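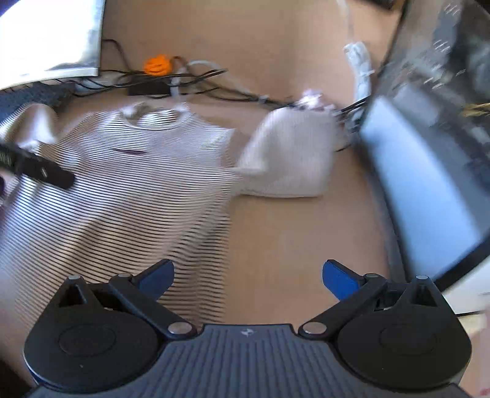 A striped T-shirt laid flat for handling with the hand-held gripper, its jaws open.

The folding room at Flindico's garment returns site in Janville handles shirts, towels and light knitwear sent back by online customers. Each item is checked, folded to a fixed size and bagged. Until February all of it was done by hand at standing benches. One part of the job is now being transferred to a pair of fixed arms supplied by Tedard, and the transfer has altered the working day more than the arms have so far.

The arms learn from recorded handling. A member of staff holds a gripper with the same jaw geometry as the one on the machine, and picks up, spreads and folds garments with it while a camera on the tool records the movement. The recordings are sorted, labelled and passed to the supplier, who uses them to train the control software. The site calls the programme Đào.

Hằng Nông spent four years on the benches before she moved to recording. She now works sessions of 80 minutes, followed by a break and a spell of labelling. "With your hands you feel where the hem is," she says. "With the tool you have to look for it. I was slow for the first fortnight, and my folds were poor."

Flat cotton is the easier material. A T-shirt spread out on a surface has a collar, two sleeves and a hem, and stripes give a useful indication of how far the cloth has been pulled out of line. Crumpled towelling is harder. It has no obvious corner to take hold of, and closing the jaws on the wrong layer lifts the whole heap. Nông's method is to take the highest fold, raise it a short way and let the weight of the cloth bring an edge into view. That method was never written down on the benches. It now has a code in the labelling sheet.

The arms currently fold 70 per cent of the plain T-shirts presented to them without help. The rest go back to a bench. Towels are still folded by hand, as is anything with buttons. The most recent batch sent for training held 731 recordings, and the discarded ones were mostly spoiled by the operator's wrist turning too quickly for the camera.

Staff concerns are practical. Recording is paid at the bench rate, although it calls for training that bench work does not, and a regrading request is with management. The tool also loads the forearm differently from folding. Bench staff have asked what happens to their hours when the towel work moves across. Flindico has said that no posts will go this year, and has made no statement about the next.

Nông expects to stay with recording until the towels are finished. She has asked to be trained on arm maintenance after that, and is waiting for a date.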